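자르네로 레이스 스캐너 헤드셋 한 시즌 쓴 후기

서킷에서 팀 라디오 들으면서 경기 보는 게 로망이었는데요, 작년까지는 친구 거 빌려서 한쪽씩 나눠 끼다가 드디어 제 걸 샀습니다! 베예네에서 나온 자르네로(Jarnero) 헤드셋이고, 스캐너가 귀마개 쪽에 내장된 일체형이에요. 허리에 본체 차고 선 늘어뜨리는 방식이 아니라서 일단 그것만으로도 마음이 갔어요. 예전에 계단 내려가다가 선이 난간에 걸려서 커피를 앞자리 아저씨 등에 쏟은 적이 있거든요 (그분 아직도 저 보면 가방부터 치우십니다).

4월 체르키우사이드 개막전부터 들고 다녔고, 비 오는 날에도 써 봤고, 플라세우사이드 야간 경기에도 가져갔습니다. 제 돈 주고 산 거라 좋은 소리만 할 생각은 없어요.

첫인상이랑 무게

무게가 700g이에요. 박스에 적힌 숫자 보고 살짝 겁먹었는데 머리에 얹으면 생각보다는 괜찮습니다. 다만 예선 보고, 서포트 레이스 보고, 결승까지 다 보면 목 뒤가 뻐근해요. 저는 세이프티카 나올 때마다 벗어서 무릎에 올려놨어요. 머리띠 쿠션은 두툼하고 폭신한 편이고, 야구모자 위에 써도 안 밀립니다. 안경 쓰시는 분들은 매장에서 꼭 한번 써 보세요. 저는 다리가 얇은 테라 괜찮았는데 뿔테 쓰는 동생은 관자놀이 아프다고 삼십 분 만에 돌려주더라고요.

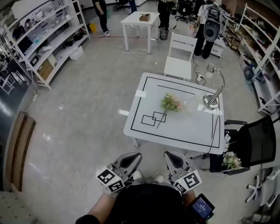
차음 성능

이건 진짜 만족! 스톡카가 단체로 재출발할 때 소리 들어 보신 분은 아실 거예요. 가슴이 먼저 울리고 귀가 그다음에 따라오는 그 느낌이요. 자르네로를 쓰면 가슴 울리는 건 그대로인데 귀에서 찌르는 소리만 쏙 빠집니다. 피트 출구 바로 앞자리에 앉았을 때도 끝나고 귀가 먹먹하지 않았어요. 작년에 스펀지 귀마개만 끼고 봤다가 다음 날 아침까지 삐 소리가 났던 걸 생각하면 이것만으로도 본전은 뽑은 기분이에요.

단점은 옆 사람 말도 안 들린다는 거. 주변음 듣기 버튼이 있긴 한데 오른쪽 아래 구석에 작게 붙어 있어서 장갑 끼고는 못 누르겠더라고요. 볼륨 다이얼이랑 붙어 있어서 몇 번이나 소리를 확 키워 버렸습니다. 깜짝 놀라요.

채널 저장과 검색

채널은 200개까지 저장됩니다. 한 경기 보는 데는 차고 넘치고, 시리즈별로 묶어서 넣을 수 있어서 편해요. 문제는 입력하는 과정인데, 헤드셋 옆에 달린 버튼으로 하나하나 넣으려면 속 터집니다. 컴퓨터에 연결해서 표로 밀어 넣는 방법이 설명서 맨 뒤쪽에 나오니까 처음부터 그걸로 하세요! 저는 그걸 모르고 개막전 전날 밤에 소파에서 버튼을 누르다 잠들었어요.

관심 드라이버를 지정해 두면 그 팀 교신이 잡힐 때 다른 채널을 끊고 넘어갑니다. 체르키우사이드 결승에서 제가 응원하는 지나시 모게스 차를 걸어 놨는데, 166랩짜리 경기에서 크루치프랑 타이어 두 짝만 갈지 네 짝 다 갈지 옥신각신하는 걸 그대로 들었어요. 결국 두 짝만 갈고 트랙 포지션을 챙겼고, 마지막 스테이지에서 뒷타이어 미끄러진다고 계속 투덜대더라고요. 중계로 봤으면 그냥 순위 떨어지네 하고 넘어갔을 텐데, 이유를 듣고 보니까 완전 다른 경기예요. 이 맛에 삽니다.

대신 검색 속도는 기대만큼은 아니에요. 채널을 많이 열어 놓으면 문장 앞부분이 잘려서 "...들어와, 들어와"만 들리는 일이 꽤 있습니다. 저는 경기 당일에 관심 팀이랑 레이스 컨트롤만 남기고 나머지는 다 꺼 둬요. 그렇게 하면 거의 안 놓칩니다.

배터리

충전식이고 경기 하나는 무난하게 버텨요. 플라세우사이드 때는 오후 3시 연습 주행부터 켜 놨더니 밤 결승 후반에 배터리 경고음이 나기 시작했는데, 이 경고음이 하필 팀 라디오 위로 겹쳐서 나옵니다. 끄는 메뉴를 못 찾았어요. 아시는 분 댓글 좀 부탁드려요. 보조배터리 꽂고 들을 수는 있는데 그러면 결국 선이 생기니까... 좀 허무하죠. 날이 쌀쌀하면 더 빨리 닳는 느낌도 있어서 밤 경기 가시는 분들은 중간에 한 번씩 꺼 두시는 걸 추천합니다.

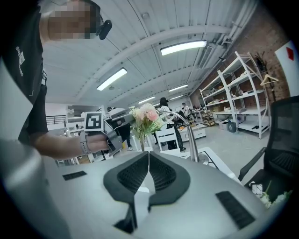 머리에 검은 기기를 쓴 사람과 그리퍼의 검은 손가락

비 오는 날

방수는 생활 방수 정도라고 적혀 있어요. 비로 출발이 밀린 날 우비 모자 밑에 쓰고 버텼는데 고장은 안 났습니다. 귀 쿠션 겉감이 물을 좀 먹어서 집에 와서 분리해 말렸고요, 분리는 돌려서 빼는 식이라 쉬워요. 다시 끼울 때 홈 맞추는 게 은근히 까다로우니까 밝은 데서 하세요. 교체용 쿠션은 따로 파는데 솔직히 가격이 좀 얄밉습니다.

같이 듣기

헤드셋 2대를 케이블로 연결하면 같은 채널을 들으면서 둘이 대화도 할 수 있어요. 동생이 중고로 하나 구해 와서 해 봤는데 이게 진짜 재밌어요! 피트 작업 중에 "왼쪽 앞바퀴 늦었다 늦었다" 하면서 둘이 같이 소리 지르고, 옆자리에서는 쟤네 뭐 하나 쳐다보고. 말소리가 약간 코맹맹이처럼 들리긴 하는데 알아듣는 데는 문제없습니다. 케이블이 짧아서 화장실 갈 때 꼭 빼고 일어나셔야 해요.

그래서 살 만한가

일 년에 한두 번 구경 가시는 분이면 서킷 대여 부스에서 빌리는 게 나아요. 저처럼 시즌 내내 쫓아다니고 집에 와서도 전략 얘기로 동생이랑 싸우는 분이면 사셔도 됩니다. 별점은 다섯 개 만점에 네 개 줄게요. 하나 뺀 건 버튼 위치랑 그 경고음 때문이고, 다음 펌웨어에서 경고음만 고쳐 줘도 반 개는 돌려줄 생각 있습니다. 파우치는 기본으로 주는데 얇아서 저는 카메라 가방에 넣어 다녀요.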